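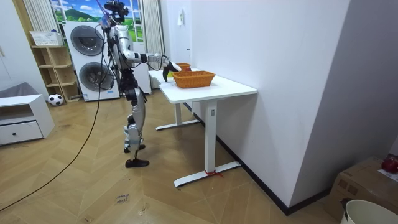
Automation means giving a machine a job that a person used to do, or part of that job. The job in this explainer is laundry. Griline is a company that washes towels, sheets and uniforms for hotels and clinics, and it has begun using humanoid robots for some of the work. A humanoid robot is built in the general shape of a person, with a head, a torso, two arms and two legs. The one at the desk has one arm stretched forward at shoulder height, with its black hand close to the smaller of two orange baskets. The dark parts at its elbow and wrist are actuators. An actuator is a motor unit that makes a joint move, so it does the work your muscles do.

Why a basket is a hard problem

You can pick up a basket without thinking much about it. A robot has to solve the task in stages. First, its sensors measure where the basket is. Next, a computer plans a path for the arm that won't hit the table or anything else. Then the actuators move the joints, and the fingers close. If the fingers press too hard, the basket bends. If they press too lightly, it slips.

Cloth is harder again. A basket keeps its shape, but a towel has a different shape every time it is dropped. The computer can't store one picture of "a towel" and match everything to it. It has to be trained on many towels in many heaps.

Which jobs changed

Before the robots, each worker at Griline's Drerton laundry did four jobs: sorting, loading, folding and carrying. A full basket had to be lifted again and again, and by the end of a shift people had sore backs and shoulders.

Now the jobs are divided differently. Robots move baskets between the tables and the machines. People still do the sorting, because they can tell by touch whether a fabric will shrink. People also check for stains and small tears, and they do most of the folding. The laundry handles 353 baskets on a normal day.

Some new jobs have appeared as well. Aliki Manolakis used to load washers. She is now a robot operator, and she looks after 3 robots. She checks their joints before each shift, reads the error messages and decides when a robot should stop. Her training took 200 hours. She says the lifting was tiring for her arms, and watching screens is tiring for her eyes, so she takes short breaks away from the desk.

Not everyone wanted the change. Some workers worried that their hours would be cut. Griline agreed to keep the same number of staff for the first year – what happens after that is still being discussed. At other workplaces, automation has meant fewer jobs of one kind and more of another, and the new jobs do not always go to the same people.

Rules for sharing a room

A robot arm can hurt someone if it moves at the wrong moment. Workers at Drerton follow these rules:

Stay outside the arm's reach while the robot is moving.
Keep cables where everyone can see them, and never step over one in a hurry.
Press the stop button first and ask questions second.
Tell the operator before moving a table or basket.

The last rule surprises new staff. A person walks in, sees that a table has shifted and adjusts. A robot may need to measure the room again before it can carry on.

Words to know

Actuator: a motor unit that moves a joint.
Sensor: a part that measures something, such as light, distance or force.
Operator: a person who runs and checks a machine.
Shift: the block of hours a person works in one day.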